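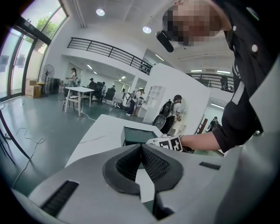 그래서 우리 집 설거지는 도대체 언제 대신해 주느냐고, 지난 8월 갤러리에 어느 독자분이 댓글을 남겨 주셨습니다. 매장 진열대 정리라도 먼저 되면 소원이 없겠다는 말씀도 덧붙이셨고요. 답글을 달려다가 자꾸 길어져서, 아예 이번 페이지의 머리말로 옮겨 왔습니다.

먼저 제 대답부터 드리면, 아직은 조금 더 기다리셔야 할 것 같아요. 물론 되는 일도 있습니다. Jedar 물류 매장에서는 크기가 일정한 상자를 한 칸에서 다른 칸으로 옮기는 정도는 기계가 제법 얌전하게 해내더라고요(저는 옆에서 커피가 식는 줄도 모르고 구경했습니다). 그런데 같은 기계 앞에 수건 한 장을 구겨서 놓으면 이야기가 달라집니다. 어디가 모서리인지 찾는 데만 한참이 걸리고, 겨우 집었다 싶으면 엉뚱한 데가 접혀 있고요. Watthorpe에서 본 시연에서는 컵을 건조대에 엎어 놓는 일을 149번 시켰는데, 손잡이가 뒤로 돌아간 컵이 나올 때마다 멈칫거렸습니다. 사람이라면 딴생각을 하면서도 하는 일인데 말이지요!

Futport 기록

흰 탁자 위에 짙은 초록색 상자가 있고, 그 바로 옆까지 사람 손이 뻗어 와 있습니다. 손에는 흑백 무늬의 네모난 표식이 붙어 있고요.
앞쪽의 회색 그리퍼는 손에 들고 쓰는 것인데, 검은 집게 안쪽에 오돌토돌한 패드가 있습니다. 저는 이런 집게를 볼 때마다 젖은 접시를 물려 보고 싶어집니다.

집안일이 어려운 까닭을 물어보시는 분도 많은데요, 저는 전문가가 아니라 그저 여기저기 다니며 사진을 올리는 사람이라 들은 이야기밖에 못 해 드립니다. Buenaventura 프로젝트 쪽에서는 서랍 정리 동작 하나에 시범 기록을 3116개 모았다고 했습니다. 그런데도 숟가락이 포크 밑에 깔려 있으면 아직 사람을 부른다고 해요. 그 말을 듣고 집에 와서 저희 집 서랍을 열어 보고는 조용히 다시 닫았습니다.

바닥 청소는 어떠냐고요? 그건 이미 많이들 맡기고 계시지요. 다만 청소기가 지나가기 전에 양말을 줍고 의자를 올리는 일은 여전히 제 몫이라서, 저는 그 부분까지 해 주는 날을 기다리고 있습니다. 가게 하시는 분들은 진열대 쪽이 훨씬 궁금하실 텐데, 그 이야기는 Jedar에 다시 다녀온 다음에 사진과 함께 올리겠습니다. 집이나 매장에서 기계에 일을 맡겨 보신 분은 잘된 일이든 속 터진 일이든 댓글로 들려주세요. 길게 쓰셔도 됩니다, 저도 늘 길게 쓰니까요.

2024년 3월 29일 올림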